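Breltine Short-Stay Linen and Bedding Project
Progress report to the Prullimier Fund
21 July 2026

This report covers the period since our February update. It sets out what has been done with the grant, what is behind schedule and what we would like to change in the second half.

Background

Breltine provides short-stay rooms for people who travel in from outlying towns for medical treatment, and for the family members who come with them. Most guests stay two or three nights. The grant pays for replacement bedding, laundering and minor repairs to the rooms. It does not cover rent or wages.

Laundry

We moved the laundry contract to Caso in the first week of the period. The old arrangement had us driving bags across town ourselves, and sheets often came back a day late. Caso collects and drops off at the side door. We sent out 2,619 pieces over the period, counting sheets, pillowcases and towels separately. Of these, 223 were taken out of use because of wear or staining. That is higher than we budgeted for, and most of the losses were older cotton blend sheets that were already thin when the grant began.

We now buy coloured sheets in plain greens. White ones showed every mark after a few washes, and guests took that to mean they were not clean. The greens also help staff tell our linen apart from the hospital's, which used to get mixed in with ours.

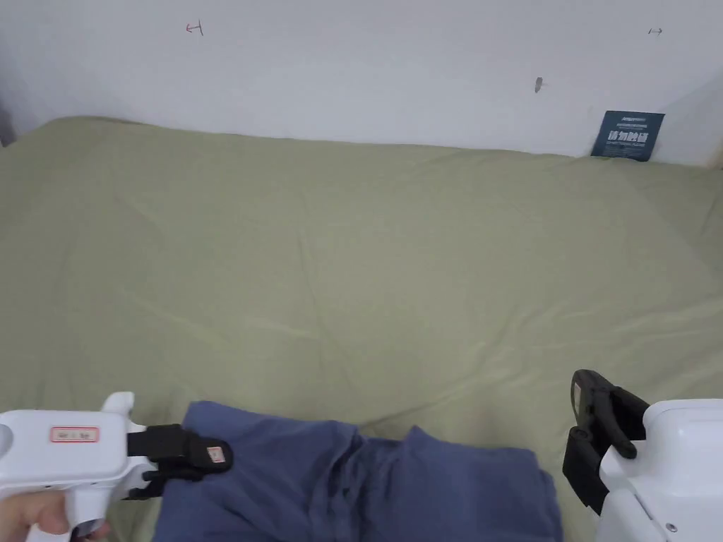
Delivery of the second order was held up at the supplier for nearly a month. We got by with the stock we had, but there were mornings when a room could not be turned over until the afternoon drop-off. We have since raised the minimum shelf stock to three sets per bed.

Room repairs

Work has been finished in 9 rooms. It was mostly patching, door hardware, new blinds and power points moved closer to the beds. The repainting has not started. The Yáñez building has an older wiring layout than the plans showed, and the electrician asked us to hold off painting until the remaining points are in. We expect this to push painting into the next period -- the quote is still good and we are not asking for more money.

Occupancy

Guests stayed a total of 969 nights. Demand is steady through the week and drops on weekends, when the clinics are closed. Our waiting list is longest for rooms that can take a second adult.

Guest feedback

We leave a short form in each room and read all of them. Around a third come back filled in. People are mostly happy with the beds and the quiet. The common complaints are the hot water in the early morning, the lack of a place to put things down at night and the parking.

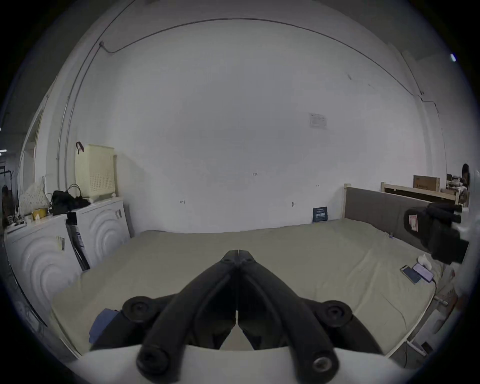 One guest wrote that the mattress was the best part of the week, but that she would have paid a bit extra for a later check-out on the day of her last appointment. Several others have asked for the same thing. With Caso's current pick-up time we can't offer it, but we have asked whether the run could be moved back two hours.

Changes requested

We would like to move the unspent part of the painting line into bedding for this year only, and put it back next year when the painting is done. We would also like to buy bedside shelves from the repairs line. A revised budget is attached for your approval.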